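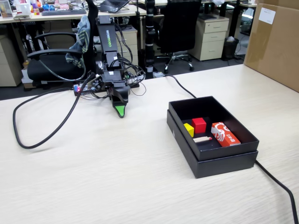 *Follower arm and open box, bench camera.*

**Ticket 141 – gripper stops off-centre, to the right, on yellow cube**
Opened by: Darlene Turcotte
Project: Trirkari

Replay of teleop demos drifts right at the grasp. Seen in 6 episodes. Leader arm and joint logs agree until the wrist turns.

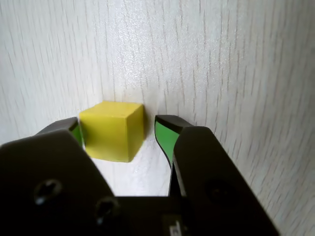 *Gripper view. Left pad almost on the cube, clear gap on the right.*

**Wednesday, Arvid Brekke:** Wrist roll offset was 2 degrees out in the follower config. Corrected, recalibrated. Please record new demos – do not merge the old ones.

Status: waiting on Darlene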